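**Shufen Jiang**
Fri 23 July

Laundry day at the flat in Branau. I have been putting this off with real discipline, and I'm now down to a swimming costume and the shirt I wear for painting. A thread, while I wait for things to go round.

---

**Shufen Jiang**
To begin with, the pile. There is a chair in my bedroom which I'm told is a chair. It has held my clothes for so long that when I cleared it this morning I found a cushion I'd replaced in spring.

---

**Shufen Jiang**
Sorting. My mother has seven categories for washing and can defend every one of them. I have two: "things" and "things that ruined other things last time". The red socks from the Cument market are in the second group and will be there until one of us dies.

---

**Shufen Jiang**
Pockets checked. Found: one hair grip, a receipt for 98 in the local money (no memory of it, hope it was nice), and a tissue. I'm counting the tissue as a personal triumph. Anyone who has picked a shredded tissue off a black jumper for an entire evening will know what I mean.

---

**Shufen Jiang**
The detergent is called Flaltilow and smells of what the bottle calls "morning". I've met morning. It doesn't smell like that.

---

**Shufen Jiang**
First load took 108 minutes. The display said it would take less than that, then sat on its last minute for long enough that I made tea, drank the tea and washed the cup. Whoever programmed that minute also does train announcements.

---

**Shufen Jiang**
The trick with a front loader, if you're new to them, is to get the basket right up under the door before you start pulling anything out. Then whatever drops goes in the basket and not on the floor. I learned this by mopping with a clean pillowcase.
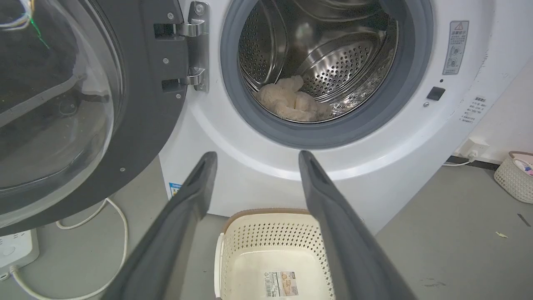
**Shufen Jiang**
Also, give the drum a spin by hand before you walk off. There's always something at the back. My record is going out to hang up a full load, coming in, starting the next one and only then hearing from a pale top that had been in there for both. It had become a slightly different pale top.

---

**Shufen Jiang**
And wipe the rubber seal, including down in the fold. I didn't do this for the first year. I won't describe what I found, but it had been there long enough to pay rent.

---

**Shufen Jiang**
Someone's asked if I leave the door open between washes. Yes, always. It lets the drum air, and it gives me something to walk into at night.

---

**Shufen Jiang**
My neighbour Xiao recommends vinegar in the softener drawer. Xiao recommends vinegar for the kettle, the windows, and a sore throat. I haven't tried it. I did check the manual, which has 4 pages on what not to put in the drawer and a drawing of the drawer.

---

**Shufen Jiang**
Second load is out and on the airer. The airer holds one and a half loads, so the other half is on the radiator, two door handles and the chair.

---

**Shufen Jiang**
Yes, that chair.

---

**Shufen Jiang**
Sock report for those who asked: three without partners. I've put them in the drawer with the others from last time. Red ones going in now, on their own, on cold.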